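Home & Kitchen Talk > Furniture > Tables and Desks
Matte dark gray table – regret it or love it?

plainoatmeal
Posted May 18, 2025
Ok need opinions fast, the sale price at Coşkun ends tonight. Our old kitchen table is done. One leg wobbles no matter what I shove under it. Looking at the Hitstead in the dark gray matte. Have wanted a dark table forever but my sister says matte shows every fingerprint and I'll be wiping it all day. Two kids, one of them eats mostly peanut butter. Gray is pretty much this color:
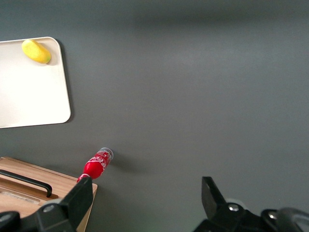
3 min read

So does it mark up or not?? Also comes in a shiny white and a honey oak look. Delivery is 105 on top, which hurts. Other choice is to keep the old one and paint it but I know me, it'll sit in the garage half sanded till next March.

bucketlist_betty
Don't do it. Had a dark matte table for 4 years. Water's fine. Grease is the problem. Anywhere somebody rested an arm you got a patch, and if you rub the patch too hard it goes shiny and then it's shiny forever. Went back to plain oak and never looked back.

tuesdaysoup
Disagree with Betty, sorry. We've had ours 5 years, also matte, also charcoal-ish, and it looks great. Damp cloth, drop of dish soap, dry it right after. Drying is the part people skip. If you let it air dry you get streaks and blame the table.

plainoatmeal
@tuesdaysoup what kind of cloth? I use paper towels for everthing

tuesdaysoup
Microfiber. Paper towels leave lint and on dark gray you'll see all of it. Get a stack, wash them without fabric softener.

norwegianblue77
The real question is your light. Same table in two rooms looks like two tables. Mine was under a window in the old place and every smear showed from the doorway. Moved to Jamow, now it's against the back wall with a lamp over it and I forget to clean it for days. Put your face down level with the top in the store and look toward the light. You'll know right away.

Dark gray goes lighter and darker across itself anyway, even clean. People see that and think it's stained.

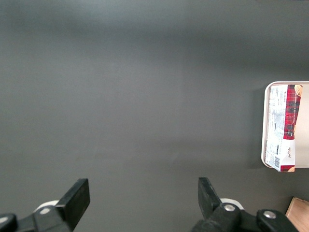
Matte gray, a bit bluish where it's lighter

bucketlist_betty
Ok that does look nice. Still says nothing about peanut butter.

gravelroadgal
Anybody here tried Droda on these? The spray in the squeeze bottle. Neighbor swears by it. I put it on mine once and it left kind of a film, had to go over it 3 times with warm water to get it off. Maybe I used too much.

tuesdaysoup
You used too much lol. But also you don't need a polish on matte. Polish is trying to make it shiny. That's the opposite of what you paid for.

gravelroadgal
fair

norwegianblue77
+1 no polish, no wax, none of those melamine sponges either. They're sandpaper basically.

plainoatmeal
Ok so: soap, microfiber, dry it, no sponge. What about hot stuff? We're bad about trivets

bucketlist_betty
Use the trivets. Any table.

latchkey_lou
Late vote for gray. Things look good ON it, that's what I like. White plates, fruit, whatever. On our old oak everything sort of blended into one big tan pile. Put something pale on dark gray and it pops. I keep a tray out for the stuff that would leave rings or drips, takes care of half the wiping right there. 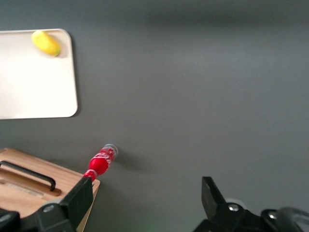
White tray on gray, spot of yellow

plainoatmeal
ugh that's the look I want. My husband wants the oak because it "goes with the floor"

latchkey_lou
Floors don't have to match tables. If anything too much the same wood looks like a sauna – my opinion, he can fight me

bucketlist_betty
I like matching wood. Not a sauna. Warm.

norwegianblue77
Check if Coşkun will let you take the sample chip home before you pay. Mine did. Rub some butter on it, leave it overnight, wipe it. Cheapest test there is.

plainoatmeal
No time for overnight, but went by after lunch and they had a chip at the desk. Hand lotion on it, sat in the car ten minutes, wiped it off with my sleeve. Faint mark, gone with a wet wipe. Ordered the gray. Delivery fee and all. Betty I'll report back when it's wrecked

bucketlist_betty
I'll be here. Get the trivets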